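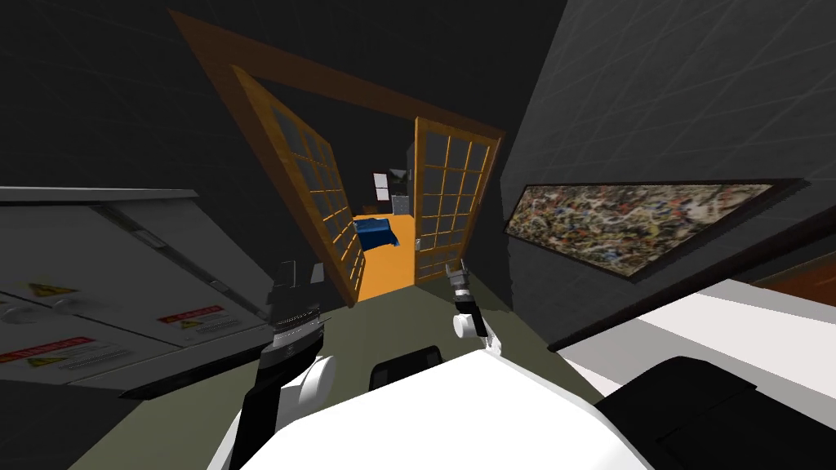 Closlow Teacher Studio started in a spare classroom in Ronddale, when Seo-ah Son and a fellow fifth-grade teacher began swapping lesson ideas after school. We still run on that open-door feeling — both wooden doors standing open, the next room in view, come on in! These days 383 teachers share plans, questions and the odd flop with us, and we love every bit of it.

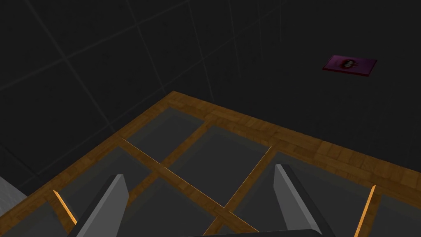

Light brown wood with a parquet-like pattern.

Our workshops are small (13 people at most) and hands-on. You bring a unit you already teach, we try it out together, and you take home something you can use the next morning. Our Hikar reading circle meets online twice a month, and new folks are always welcome.
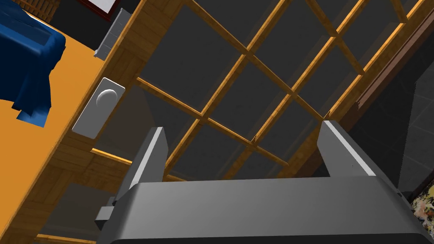
Glass panes and golden-brown wood.

In May we open a second meeting space on Potgieter Street, with evening hours for teachers who coach or have little ones at home. Stop by and tell us what you're teaching!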